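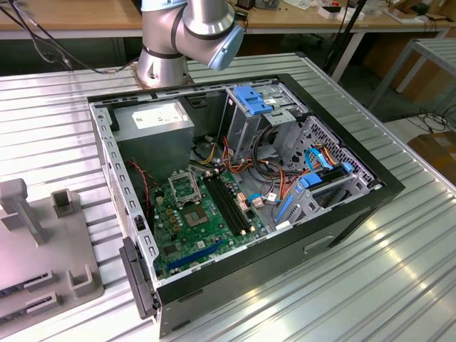

Cell rules for socket work on open towers: please pick holes in our draft

Forum: Automation > Small cells > Good practice

mbastos
Posted 8:14 am

We refurbish desktop towers at the Prutumdale shop and we're writing down the rules for the arm that handles processors. Up to now they lived in Kristýna's head. The tower lies on its side with the panel off, and the arm works down into it. Draft rules:

1. Power cord out before the tower goes on the table. The supply stays in the case, so its switch alone doesn't count.
2. The operator opens the retention bracket by hand. The arm doesn't start until the operator confirms it is fully up.
3. Speed limit of 400 mm per second above the case, 7 mm per second once the fingers are below the top of the drive cage.
4. Chip is held by its edges only. No contact with the underside.
5. Hands out of the case while the arm has drive power. No exceptions for "just moving a cable."
6. Any contact alarm stops the job. The operator inspects the socket with a magnifier before restart.

Marek Baláž from Bartoš looked it over and was fine with everything except rule 3. What are we missing?

torquelimit
Posted 8:52 am

Cables. You have rules for the chip and rules for hands and nothing for the power harness. On these older towers the supply leads loop right across the middle between the board and the drive bays.

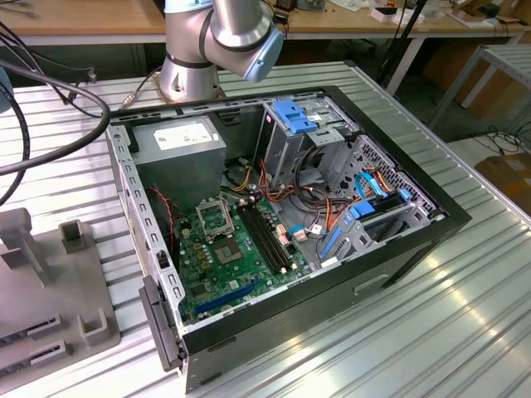

My rule would be that every loose lead gets tied back or tucked below the approach path before cycle start, and the operator checks it again after any stop. We lost a board at my last job when a finger link caught a loop on the way out. The way in had been fine, so everybody had been checking the wrong half of the move.

shehata_s
Posted 9:20 am

Agree on cables. I don't agree with rule 3 as written. A speed number by itself doesn't protect socket pins. You can bend pins at 7 mm per second just as well as at 70. Set a force limit for the last bit of travel and write down how it was tested. Then the speed can be whatever gives the controller time to react.

Also, rule 5 needs a line about how drive power is removed. A paused program is not the same as a stopped arm. People mix those up all the time.

mbastos
Posted 9:41 am

Marek said the same about force. I kept the speed because an operator can read it off the pendant, and our Udorari controller shows force in a menu three levels down. Could have both. I'll add the pause wording to rule 5.

torquelimit
Posted 9:58 am

Have both. If the force reading is buried in a menu, put it on the main page. That's a settings job and it shouldn't decide what your rule says.

zdislava_m
Posted 11:05 am

I wrote a sheet like this for Dindia in March. We ran 147 towers under the first version and then rewrote it, mostly the parts about fixtures. The arm knows where the fixture is, but the tower is whatever the operator put down. Ours had a rule for bolting down the fixture plate and no rule at all for the position of the case, so small shifts got "corrected" by nudging the taught points. Don't allow that. If the case isn't where it should be, move the case.

We also ended up putting the arguments that kept coming back on the last page in plain wording. You're welcome to copy this one, change it to fit your arm. 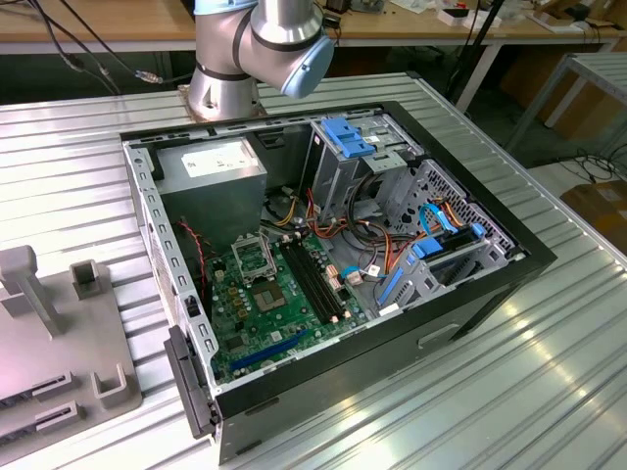 Who can change a taught point?

The cell owner and one named deputy. The change goes in the log with the old value, the new value and the reason, and the next run is done at reduced speed with someone at the stop button.

shehata_s
Posted 11:32 am

Good, except I'd drop the deputy. With two people allowed to change points we had two versions of the same program inside a month.

zdislava_m
Posted 11:47 am

Then the cell stands still when the owner is on vacation. We tried that too. One program file on one shared drive solved the version problem for us.

kkubicek
Posted 1:16 pm

Kristýna here, I run the cell Mirela is writing about. Two things from the operator side.

Rule 4 should say which edges. Each finger takes one side of the chip, left and right as seen from the wrist camera, and both should be on the edge before the arm moves over the board.
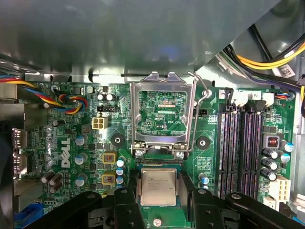
I want a hold point there, with the chip above the board and clear of the socket, where the operator looks at the camera view and confirms the load plate is open and the lever is out of the way. It adds a few seconds. I'd take that over finding out from the contact alarm.

Second, rule 6 says magnifier but doesn't say what happens if the operator isn't sure. I'd write that an unsure result counts as a fail and the board goes to the bench.

torquelimit
Posted 1:30 pm

Hold point on every unit? On a batch of 200 that gets clicked through without looking by lunch. I'd do it on the first unit of each board type and after any stop.

kkubicek
Posted 1:38 pm

Every unit. The bracket is opened by hand every time, so it can be left half open every time.

mbastos
Posted 2:25 pm

Going with every unit for now. Changes so far: force limit added next to speed, cable rule added as 3a with the check on the way out, pause wording in rule 5, edges and hold point in rule 4, unsure equals fail in rule 6, case position before taught points. The deputy question I'll take to Marek. Revised sheet will go up in this thread when he has signed it.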